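Collecting demonstrations in simulation, part two

The grasping set for Traltarance stands at 224 episodes as of Wednesday, and I have thrown away enough of them to be worth writing up. Part one covered the choice of simulator and the input device. This part covers the recording itself.

The setup is a single simulated arm on a fixed base. Every episode starts from a randomised room: wall and floor materials, clutter, light direction and the starting positions of the objects are all drawn fresh. I drive the arm by hand and the logger writes joint angles, gripper state and the camera streams to disk. The policy is trained on those files and on nothing else.

Most of my time now goes on thin things. A can or a box is easy to approach from almost any angle. A branching object offers plenty of places to put the fingers, and very few of them are good. 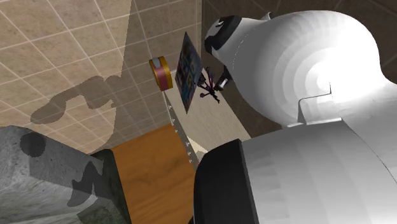

How many demonstrations does a new object need before training is worth running?
For a rigid object with a simple outline I use 13, spread over different rooms. For anything branching I record 26, and the first run on those is still only a check that the files load and the loss goes down.

The randomiser needs watching. Clurnness, the script that dresses the rooms, will put a concrete block next to a chest of drawers and see no problem with it. For this purpose neither do I. The policy should not learn that targets live in kitchens. What does matter is whether the target can be reached, and the script's reach test is crude. It measures the distance from the base and ignores the wrist limits, so I had to add a second check that solves for the final pose before the episode is offered to me.

Cameras were the other decision. A wide view is pleasant to review but loses detail at the point of contact. A close view has the detail and very little context, and it tilts a long way once the wrist starts to turn. I record both kinds and let the training code choose. Disk is cheap, and re-recording is a lost evening.
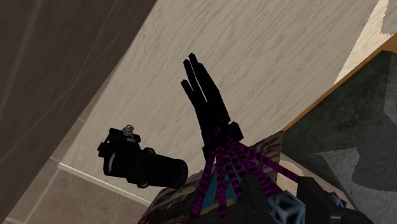

Close view, with the striped strands running down from the hand.

Benoît Roussel read the first draft of my notes and objected to the way I label failures. I had a single flag, good or bad. He wanted the bad ones split by cause, and he was right. There are now 9 codes, covering things like finger collision, slipped target, operator hesitation and physics glitch. Hesitation is the one I argued about. If I stop for two seconds to think, the policy sees a stationary arm and learns to be stationary. I now trim the pauses automatically — any stretch where no joint moves beyond a small threshold — and keep the untrimmed file as well.

The wide view is the one I use for labelling. With the base, the arm and the target all visible, it is easier to tell a poor approach from a poor grip.

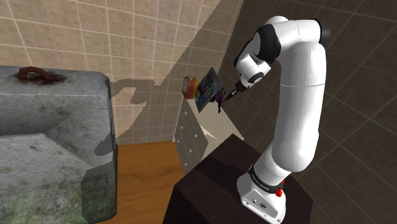 What is left to do

The Farquharson loader still expects one camera per episode and needs rewriting. The trimmed files should go through Grirnard again, as the timestamps drift slightly after a cut and the gripper signal ends up a step behind the joints. I would also like a second operator. All the demonstrations so far are mine, and I have a habit of coming in from the same side whenever the target allows it. You can see it plainly if you plot the approach directions on a sphere: one dense patch and a lot of empty space.

Part three will have training curves, if they are fit to show.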